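How to change the cabin air filter in a Perron hatchback

If your windows become misty quickly, or the heater smells of old leaves, the cabin filter is probably full of dirt. A garage in Weltham asked me 59 pounds for this job. I did it myself in 36 minutes, and most of that time went on finding the right clips.

You need a new filter (mine was a Selix, the carbon type), a small torch and a soft brush. No spanner is necessary.

Switch off the engine and take out the key. Open the glove box and empty it completely.

On each side of the glove box there is a plastic stop, 2 in total. Press the sides inwards until the stops come free - be gentle in winter, when cold plastic can crack. Let the box hang down.

Behind it you will find a flat black cover with 2 clips. Squeeze both clips together and pull the cover towards you. Now slide the old filter out slowly and keep it level, so the leaves do not fall into the fan.

Brush out the empty slot. Look for the arrow on the edge of the new filter. In my model it must point down, but please check your own handbook.

Blue tape on a plain surface:
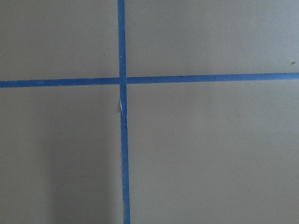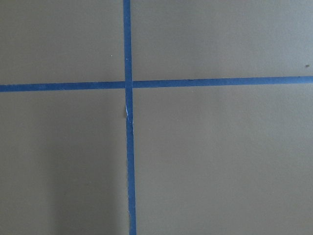
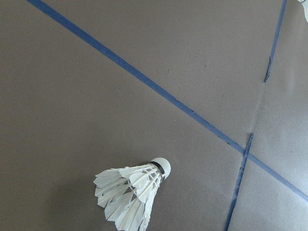
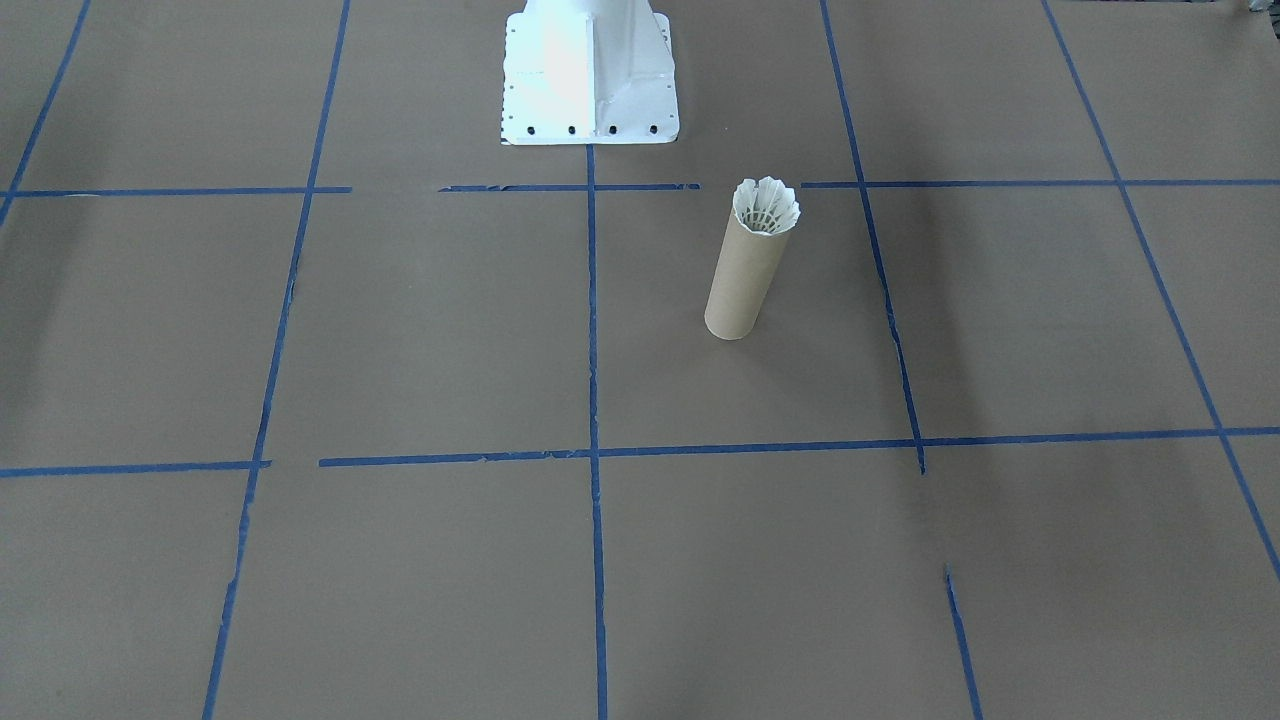
Push the new filter in until it stops, then put the cover back. You should hear both clips close. Lift the glove box and press the stops into their places again.

Start the engine and run the fan at full speed for a short time. A little dust in the first moments is normal. If the fan makes a ticking noise, a leaf has gone inside, and you must take the filter out once more. I change mine every April, before the pollen comes to Golcombe.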